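Speaker notes, MacKinnon hall, March 13, 2025
Talk: Giving a play kitchen a second life
40 minutes including questions, so keep moving

Okay, start before everybody has sat down, they'll settle. Say hi, say thanks to the Wesedov toy library for the coffee. Mention the sign-up sheet by the door (do it now, I forgot last time and had to shout it at people putting their coats on).

Opening bit. I've been fixing up play kitchens for the toy library for five years, and I started with one that came to us in a garbage bag. In pieces, no screws. Ask who here has one at home or in a classroom. Ask who has one with a door hanging off. Should be the same hands, more or less!

Then the main point, and say it slowly. Kids don't need much from a play kitchen. They need a place to put a pot, a door that opens, and something that looks like a faucet. Everything else is for us. I love the everything else, I'll happily spend an evening on it, but if you've only got one free Saturday then fix the door and call it done.

Talk about layout next. When I look at a donated kitchen I go top to bottom. Shelves first: do they wobble, is the back panel coming away. Then the counter, because that's where kids lean with their whole weight. Then doors and hinges last, and that's where most of the time goes. Tell the Ullau story here, the preschool where the oven had been taped shut for a whole year and the kids just baked on top of the fridge instead. Wait for the laugh. If there's no laugh, go on.

People always ask me whether they should repaint. My answer is mostly no. If it's natural wood, leave it alone, give it a wipe with a damp cloth and a bit of mild soap and let it dry with the doors open. Wood next to a white counter and a black faucet looks nice already, and it goes with any room you put it in.

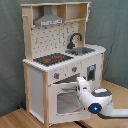

And the burners! Please don't paint over the burners. I did that once on a kitchen for the Skivness playgroup, I thought a plain black cooktop would look more grown-up, and the kids had no idea where to put the pan. I had to put the red back on. A couple of red-orange spots on a dark panel and any three-year-old knows what it's for.

Same with range hoods. I used to think they were silly (what toddler worries about steam?) but they make the top half read as a kitchen and not as a bookcase. If yours has lost its hood, a box and a sloped piece of thin board painted gray will do it. Pass around my cardboard pattern. Get it back this time.

Backsplash: sticky paper is fine. Pick a pattern with small marks in it, dashes or little lines, since it hides scratches and crayon. Plain white shows everything.

Doors. Slow down here, it's what they came for. Show the 3 hinges from the hinge box, good one last. Loose screw in a stripped hole: toothpick and wood glue, snap it off flush, leave it overnight. Don't go up a screw size, it'll split the board. Check for pinched fingers by closing the door on a carrot, the kids in the room will want to see that twice.

Price question will come up. I spend under what a new one costs by a long way, over $40 only if I'm replacing a whole door.

Leave time for questions. Next workshop is in September, bring your own screwdriver.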